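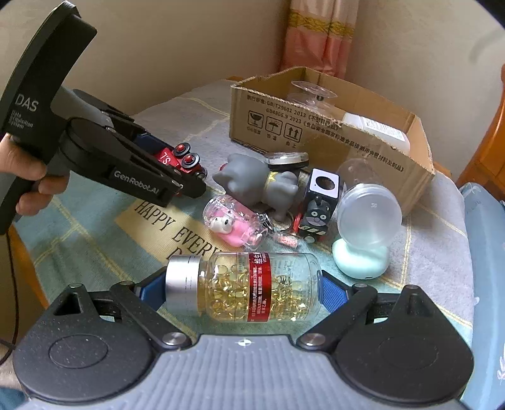
Eluned Beddoe placed her first caregiver in a family home eleven years ago, from a desk she shared with a travel agent. Her agency, Morham, now handles mostly one kind of work: overnight and live-in care for older people who want to stay in their own houses. She spoke to us in April, at the end of a long day of intake calls.

Most of those calls, she said, come from daughters and sons who have already tried to manage alone.

"They ring after the second fall, or after a hospital stay. They've been sleeping on the couch at Mom's for a month and they have a job to get back to. By then they want somebody tomorrow. I can sometimes do tomorrow, but I'd much prefer ten days."

The ten days go to matching. A coordinator visits the house, looks at the stairs and the bathroom, and asks what time the client gets up, what she eats and who else has a key. Beddoe said the questions about habits matter more than families expect.

"We had a gentleman who listened to the radio until two in the morning, every night, loud. Lovely man. The family didn't mention it. The caregiver lasted four nights. The next one we sent was a night owl and she's still there."

Morham charges $149 a night for what it calls a sleeping night, where the caregiver has a bed and expects to be up no more than twice. A waking night costs $200. Families often book the first and need the second, and Beddoe said this is the most common source of arguments.

"If she's up five times, that's a waking night. It doesn't matter that she was lying down in between. I ask the caregiver to write down the times for the first week, then we sit down with the family and look at it. Usually they had no idea. Dad told them he slept fine."

She does not think the rates are low. She also does not think she could cut them and keep her staff. Before she changed the pay structure, caregivers were leaving for day work at Van Hecke, a larger agency across the county, and she was spending her evenings on the phone looking for cover.

"I don't blame them. Day work is easier on your body. If you want people to do nights, you pay them for nights."

The agency has 139 caregivers on its books, though not all of them work every month. A few take only weekend shifts. Several came from hospital jobs and a larger number from child care, a move Beddoe encourages but doesn't oversell.

"A good nanny is patient and she notices things. That carries over. What doesn't carry over is being in charge. With a four-year-old, you decide when it's bedtime. With a woman of eighty-six, she decides, and if she wants to sit up in the kitchen until midnight, it's her kitchen."

New hires spend 3 nights alongside an experienced caregiver before they work alone. They learn how to help someone out of bed without pulling on an arm, how to write a handover note, and when to call the coordinator. Beddoe is strict about the handover notes. She reads a sample of them every week and sends some back.

"'Good night, no problems' tells me nothing. Did he drink anything? Did he get up? Was he confused when he did? The person coming in at seven needs that."

The notes used to be kept in a binder on the kitchen counter. Last year Morham moved to a scheduling program called Jornier, which lets families read the notes on their phones. Beddoe was against it at first and is now mostly in favor. Relatives who live far away call the office less. A few read every entry the minute it is posted and call more.

"One son was texting the caregiver at three in the morning to ask why his mother was awake. I had to have a talk with him. She's working. If there's something to tell you, she'll tell you."

Asked what families should settle before anyone moves in, she mentioned the bedroom first. A live-in caregiver needs a room with a door, and a sofa bed in the den will not do. After that she wants food money agreed on in writing, and the days off. Live-in staff at Morham get two full days a week, and the family has to arrange for those days, either with the agency or among themselves.

"People nod at the days off and then it gets to the first one and they say, well, couldn't she just stay in the house? No. If she's in the house, she's working."

She has been asked to open a second office, in Iratia, where there is a long list of families waiting and no agency nearby. She has looked at two spaces and turned down both. The rent was fine, she said, but she has not found a coordinator there.

"I could hire caregivers tomorrow. It's the person who answers the phone at night that I can't find. Until I have her, I'm not taking on a single client out there."

Her own phone rang twice while we talked. She let the first call go to the office line. The second was a caregiver with a bus delay, and she took it in the hallway.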